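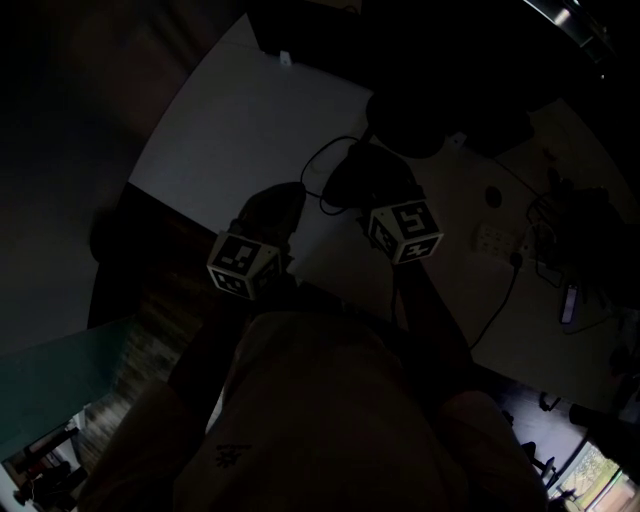 Desk 8, corded mouse and power strip.

Ticket 291 – Pointer freezes, desk 8
Site: Usville office, upper floor
Opened by: Erlinda Enriquez
Assigned to: Ryszard Michalski
Opened: 25/07/2022
Status: Closed

Reported fault
Pointer stops for a few seconds, then jumps. Keyboard not affected. Started after the desks were turned to face the other way.

Log

RM: Swapped mouse for a spare of the same type. Fault still present. Original mouse tested on desk 3 for an hour with no freezes. Mouse ruled out.

RM: Moved mouse from the monitor hub to a port on the computer. No freezes in 70 minutes. Back on the hub, first freeze came within five. Fault is at the hub or upstream of it.

EE: It also happens when I plug my phone in to charge. Same thing?

RM: Possibly. Please charge from a wall adapter for now and leave the hub ports free.

RM: Opened the cable tray under the desk. Hub uplink was pulled tight around the tray bracket and the plug was sitting at an angle in the socket. The cable is too short for the new desk position. Requested a longer one from Diễm Nông in stores.

DN: Longer uplink issued. Old one to be scrapped, please do not return it to the drawer.

RM: New uplink fitted, with slack left at the bracket. Mouse and phone both on the hub, no freezes through the afternoon.

EE: Fine since yesterday. The mouse cable still curls across the desk and catches on things – can it be clipped?

RM: Adhesive clip left at desk. User to fit where preferred.

Resolution
Strained hub uplink replaced. Mouse returned to service. Other desks moved at the same time to be checked under a separate ticket, assigned to Siiri Uibo.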